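Plush toy

A plush toy, also called a stuffed animal, a soft toy or simply a plushie, is a doll made of sewn fabric and filled with a soft, springy material. Most are shaped like animals, though there are plush vegetables, plush planets and plush slices of toast as well, and any child who has been given one of those will tell you it is every bit as huggable as a bear. Plush toys are kept by people of all ages, on beds, on shelves, in the back windows of cars and, quite often, on the desk at work, where they share the space with a lunch plate and a stack of mail.

Name

The word "plush" belongs first of all to the cloth. Plush is a fabric with a pile, meaning that short threads stand up from a flat backing, and the pile of plush is longer and looser than that of velvet. Over time the name of the cloth slid over to the toy, so that people now speak of "a plush" without giving the fabric a thought. In the United States "stuffed animal" is still the name most families use at home, while stores and makers tend to prefer "plush."

Fur and color

The outer fabric decides most of a toy's character. Short pile shows the seams and keeps the shape of the face crisp, which suits small toys with a lot of stitching. Long pile hides the seams, makes the body look rounder than it is, and parts into little tufts wherever it is pressed. Brown and cream were the usual choices for many years, and they remain popular, but pastel toys have a loyal following of their own, with lavender, mint and pale pink among the best liked.
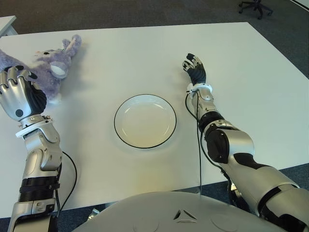

A pastel toy usually has a lighter muzzle, most often white or cream, cut as a separate oval and sewn onto the front of the head. The contrast helps the face read from across a room, which matters a good deal when the fur is long and the eyes are small. Ears may be lined in a paler or pinker cloth for the same reason. Upright ears need a little help to stay that way, either a stiffer backing or a pinch of stuffing at the base, and they are often the first part to droop after a few years of being carried about.

Stuffing

Early toys were filled with wood shavings, straw or rags, and were a good deal firmer than anything sold today. Polyester fiber is now by far the most common filling. It is light, it dries well after washing, and it springs back when squeezed. Many makers add a pouch of plastic beads low in the body so the toy will sit up, and this pouch is what gives some plush that pleasant, slumping weight in the lap.

The Flevetti workshop in Pestcombe, a small maker well known to collectors of long-pile toys, fills its animals by hand in 5 stages, working from the tip of the nose down to the feet. Its standard bunny takes 116 grams of fiber. The workshop checks each toy by squeezing it and waiting for the fur and filling to rise again, and anyone who has picked up a favorite plush around the middle will know the feeling the makers are after.

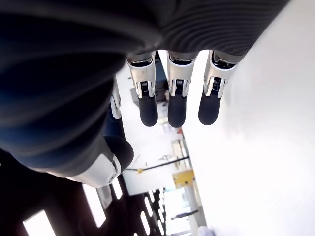
Paws and small details

Paws are where a maker gets to have a bit of fun. The simplest paw is just a rounded end of the leg in the same fur as the body. A step up from this is a paw tip in a second color, and a step further is a separate pad on the sole, made from smooth cloth that will take printing or embroidery. A paw-print design, with one large central pad and small toe dots, is a favorite on all sorts of animals, including a few whose real feet look nothing like it.

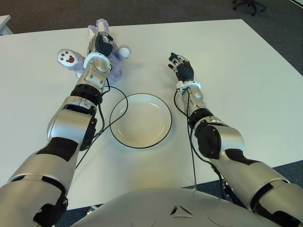

Printed pads are cheaper and lie flat, though the color can wear with heavy handling. Embroidered pads last longer but feel rougher to the touch. Thevar, a Pestcombe supplier of toy fabrics, sells pad cloth in 40 colors, and its reddish browns are the steady sellers year after year, going as nicely with white as they do with tan.

Eyes and noses may be plastic, glass or thread. Plastic eyes for children's toys are locked on from behind with a washer. For babies, stitched eyes are the safer choice, and many parents look for them specially.

Care

Most polyester plush can be washed on a gentle cycle inside a pillowcase, in cool water, with a small amount of mild soap. Older toys and those with a voice box should be cleaned on the surface only, using a damp cloth. High heat is the great enemy of long pile, which can melt slightly at the tips and turn crunchy. A toy is better laid on a towel to dry, turned over now and then, and brushed once it is dry through.

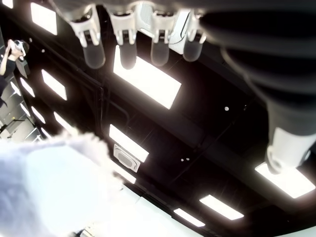

Brushing is worth a little patience. A soft pet brush works well, used in short strokes with the lie of the fur, and the Skekel brush, with its 2 rows of rounded pins, is often recommended for fluffy toys in pale colors. Dust shows early on white and lavender fur, particularly around the muzzle and the paw tips, so a light going-over every month or so saves a bigger wash later on. Loose seams can be closed with a ladder stitch in matching thread, and the long fur will cover the mend.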